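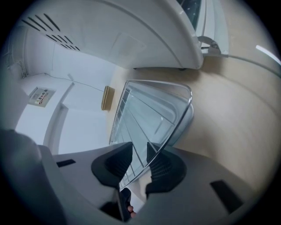
The rack, the slats, and the underside of a big white appliance.

I want to make a case for the parts. The little pieces, the ones that come out and go in the sink and then sit on the towel for two days because you can't remember which way up they go.

I've been thinking about this since April, when I moved into a place in Gorkton with a kitchen full of somebody else's choices. White housing, vents, a dark window you can't see much through, and loose pieces in every drawer. None of it came with a manual. I spent my first weekend there holding bits of metal and plastic up to the light and going, okay, who do you belong to?

And here's my opinion, which my family is very tired of hearing: you can judge a kitchen by its racks. Forget the counters! Forget the faucet that costs more than my car payment. Take out a rack, any rack, and look at how it's made. Thin silver frame, clear slats, a rounded metal edge so you don't catch your knuckles on it — somebody thought about that. I love a curved corner. A square corner on a thing you're going to grab a thousand times with soapy fingers is just mean.

See-through slats I go back and forth on. They look so light and clean, and I'm a sucker for anything you can see through (my leftovers live in glass for the same reason). But clear plastic shows everything. One greasy thumb and you've got a fingerprint for the ages. A plain wire rack forgives you. You can ignore a wire rack for a month and it will look the same as it did the day you brought it home, or close enough in bad lighting, and I keep my lighting bad on purpose.

Still, I'd take the clear one. I clean it more because I can see it needs cleaning, and I think that's a point in its favor, even if it doesn't feel like one at ten at night with the sponge in my hand.

What I can't defend is how we've all been taught to think of these pieces as disposable. I had a rack give out in my old apartment, a Hellilance one, one slat cracked clean through, and I went looking for a replacement. Just the rack! The listing I found was out of stock, the next one was for a model one letter off from mine, and the one after that suggested I might like a whole new appliance. Reader, I did not like a whole new appliance. I had a perfectly good big thing and a broken small thing, and every store in the world wanted to sell me the big thing.

So I glued it. It was ugly and it held until I moved.

There's a shop on Zavala Street that still sells parts out of bins, and I wish every town had one. You bring in your sad little hinge or your one leftover clip and you dig. Last time I was in, I found a shelf bracket that fit my pantry for 3 dollars, and I walked home feeling like I'd robbed a bank. The same bracket online came as part of a "refresh kit" for 148. I don't want to be refreshed. I want a bracket.

My neighbor says I'm being romantic and that a new one would save me time, and okay, maybe. I read the comments under a post about this on the Homley message board (805 of them when I gave up, and yes, I read more than is healthy) and people are really split. Half want everything sealed up with no loose pieces at all, so there's nothing to lose and nothing to wash. I get it! I've lost pieces. I once found a drip tray in with the baking sheets after I'd already mourned it.

But sealed up means you can't get in there. And I want to get in there. I want to slide the thing out, take a look at it, turn it over, scrub the corner where the slats meet the frame with an old toothbrush, and slide it back. It takes me five minutes and then my kitchen smells like lemon instead of like last month.

If you make appliances and you're reading this, please stamp the part number on the part. Big enough to read without my glasses. And keep selling the part after you stop selling the rest.

Meanwhile I'm going to go dry whatever's on the towel and try it both ways until it clicks.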